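Prollis Community Pantry
Progress report to the Brinkmann Fund, second half of the grant year

The grant pays for the Saturday food shelf and the after-school snack table at the Verko Street building. We served 839 households in this period, up from the spring, and most of the increase came after the plant cut its night shift in September.

The walk-in cooler is now running. Delivery slipped by 11 days and the electrician had to come back to move an outlet, but the final bill stayed inside the budget line. We can now accept milk and eggs from the Flistance warehouse, which we had been turning down all summer.

The snack table is open three afternoons a week. Attendance is steady at 37 children on a normal day and drops when the middle school has early release. We changed the closing time to 5:30 because parents coming off the late bus were missing pickup.
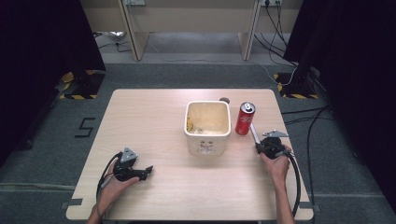

Will the pantry need more money for food before the grant year ends? The food line should last through the final month, as long as the Flistance deliveries keep coming on Tuesday. Dry goods cost more than we planned, and we covered the gap by spending less on printing.

Two items are behind. The sign-in system still runs on paper, and entering the sheets takes over 100 minutes a week – more in a busy month. The new shelving for the back hall is ordered but has no ship date.

Next period we plan to finish the shelving, pick a sign-in program and hold a second food safety class. We also ask to move the unspent mileage money to cooler repairs. A revised budget page is attached for your approval.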